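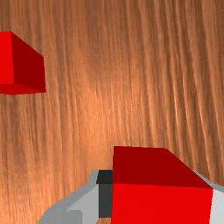

Peut-on apprendre une langue à soixante-deux ans ? On peut apprendre à demander du pain, et ensuite faire semblant de comprendre la question de la boulangère.

J'en suis là. Dimanche soir, thé froid, cahier ouvert à la leçon 2, que je recommence pour des raisons de fierté. La leçon 1 disait bonjour. La leçon 2 décline, et depuis qu'elle décline, moi aussi.

Je note quand même les progrès du jour, puisque Miroslava Malý exige un journal de bord. Elle voudrait que je l'écrive en slovaque. Je lui ai fait remarquer qu'il tiendrait alors en une ligne et qu'on y trouverait surtout du pain. Elle a répondu que ce serait un début. Elle corrige au stylo vert, pour ne pas traumatiser, et il n'y a plus beaucoup de bleu sur mes pages.

Ce matin, donc, exercice de téléphone. Il fallait appeler la pension Ďurica, à Udov, et réserver une chambre pour mai. J'avais tout écrit : le bonjour, la chambre, la fenêtre côté jardin, le merci. J'avais même prévu une petite phrase sur le temps, au cas où l'on sympathiserait. 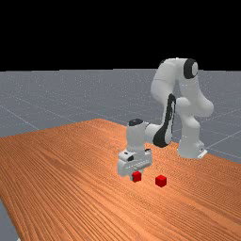
La dame a décroché et a dit quelque chose de très long. J'ai lu ma première ligne. Elle a dit autre chose, de plus long encore, avec un point d'interrogation au bout, ça je l'ai entendu. J'ai lu ma troisième ligne, la deuxième ne me paraissant plus adaptée. Silence. Puis elle m'a demandé, en français, si je voulais le petit déjeuner.

J'ai dit oui en slovaque. On se console comme on peut.

Résultat : une chambre, 60 euros la nuit, petit déjeuner compris, et je ne sais toujours pas si la fenêtre donne sur le jardin. Le mot jardin, je l'avais pourtant répété toute la semaine, dans le tram, sous l'œil d'un monsieur qui a fini par changer de place.

Après le déjeuner, vocabulaire. J'ai acheté en mars la boîte Trurum, 1 000 cartes, un mot par carte, le dessin au dos. L'idée est d'en tirer une poignée chaque jour. Il y a dans cette boîte un optimisme que j'admire. Aujourd'hui elle m'a donné « hérisson », « tournevis », « veuf » et « marécage ». J'ai essayé d'en faire une phrase, et j'y suis arrivée, mais je ne vois pas à qui la dire.
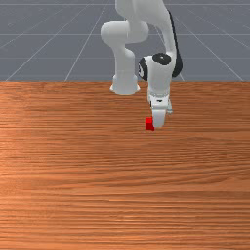

Ma sœur a appelé au milieu du marécage. Elle voulait savoir pourquoi je ne me mettais pas plutôt à l'italien, comme tout le monde. Je lui ai parlé de grand-mère, des lettres dans la boîte à chaussures, de mon envie de les lire sans passer par quelqu'un. Elle a trouvé ça beau, puis elle m'a rappelé que grand-mère écrivait comme un médecin et que même grand-père n'y comprenait rien.

J'ai ressorti une lettre après avoir raccroché. Une demi-heure avec le dictionnaire pour la première phrase. Elle demande des nouvelles de la chèvre. La deuxième aussi, je crois, ou alors d'une cousine.

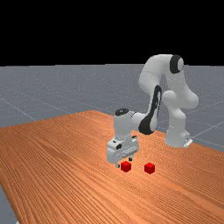 Vers six heures, j'ai voulu écouter la radio pour l'oreille. Miroslava recommande une émission du dimanche, Ploltatach, des gens qui parlent de potagers, lentement paraît-il. J'ai reconnu « et », « mais », « aujourd'hui » et, à ma grande surprise, « hérisson ». J'ai crié. Le chat est sorti de la pièce. Il a donc été question d'un hérisson aujourd'hui, mais je ne saurai pas ce qu'il a fait, et cela me tracasse plus que je ne veux l'admettre.

Pour demain : finir la leçon 2, le génitif en entier, et rappeler la pension pour cette histoire de fenêtre. J'ai déjà la phrase. Je l'ai écrite en gros, sur la porte du frigo, juste sous la liste des courses, où il manque encore le pain.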